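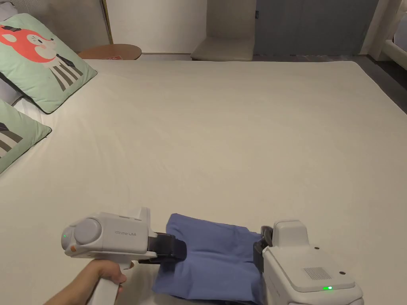 Korkden fitted sheet in cream, on the bed in the second bedroom, with a folded blue garment on top.

Korkden Fitted Sheet, Wide Size – Review
By Fouzia Rana
15 Jun 2023

The Korkden is a cotton sateen fitted sheet sold in three colors and two pocket depths. The version tested is the cream one with the deeper pocket. It was bought at full price from the Treseck store and has been in use since February, on a bed that is slept in most nights and used for sorting and folding laundry during the day. Both uses are covered below.

Fit

The stated pocket depth is enough for our mattress plus a thin topper. Elastic runs around the full hem, not only at the corners. The head and foot ends are marked with a woven tab sewn inside the hem, and the tab can be felt without turning the fabric over. Putting the sheet on takes one person if the two far corners go on first.

After a night the top surface shows mild creasing in the middle third and almost none at the edges. The corners stay put. The one exception came after the mattress was rotated and the sheet was put back with the tab on the long side. It seemed to go on, then came off at the foot by morning.

With a mattress much thinner than ours, expect slack. Mehwish Butt tried the same sheet on a guest bed with a shallow foam mattress and had to tuck a wide fold under each side. The shallow pocket version would be the one to order there.

Fabric

Thread count on the label is 500. The hand is smooth and slightly heavy, closer to a hotel sheet than to the crisp percale I used before. Cream is a fair name for the color. Next to a pure white pillowcase it looks warmer, and next to mint green or pale gray it reads as off-white.

Sateen snags more easily than percale. There is one pulled thread near the foot end, which I put down to a zipper. It has not run.

As a folding surface

A large flat area at hip height is the reason most people in this house fold on the bed and not on a table. Two properties of the sheet matter for that.

The first is tension. A loose sheet moves with the garment, and a sleeve smoothed toward the edge takes a ridge of bedding with it. The Korkden is tight enough that shirts and light cotton pieces can be pressed flat by hand without the sheet shifting. Heavy items such as jeans drag it slightly.

The second is surface friction. Sateen is slippery. Thin synthetic items slide when folded in thirds, and the first fold tends to open while the second is being made. Cotton holds its position well. My old percale was better on this point.

The plain color helps more than I expected. A blue or dark garment has a clear outline against cream, so uneven edges show up before the last fold. White socks and undershirts are harder to see. Dark lint is very visible, and a lint roller removes it in one pass.

Washing

The care label says warm wash, low tumble. I have washed it weekly and line dried it when the weather allowed. Measured flat along the long side, it lost a little length in the first two washes and nothing I could measure after that. The elastic has kept its pull.

In the dryer the sheet balls up and traps smaller items in its corners. This is true of every deep pocket sheet I have owned, and the full elastic hem makes it worse. Dry it alone or stop the cycle halfway and shake it out.

Pilling is light and limited to the area under the feet. The maker's leaflet claims 2,000 rubs before visible wear but does not name the test method, so I give the figure no weight.

Compared with the Durrani

Pouran Daneshvar lent me her Durrani sheet for 10 nights. It is thinner, cheaper and grips fabric better during folding. Its elastic is at the corners only, and one corner came off on the third night. For sleeping I prefer the Korkden. For someone who mainly wants a taut daytime cover on a standard mattress, the Durrani is adequate.

Faults

Size is not printed on the tab – only "head/foot".
Pillowcases are sold separately, and the cream dye lot did not match exactly.
Seam allowance at one corner was untrimmed on arrival.

Rating: 4 out of 5. Replacement sheet ordered in the same color and depth.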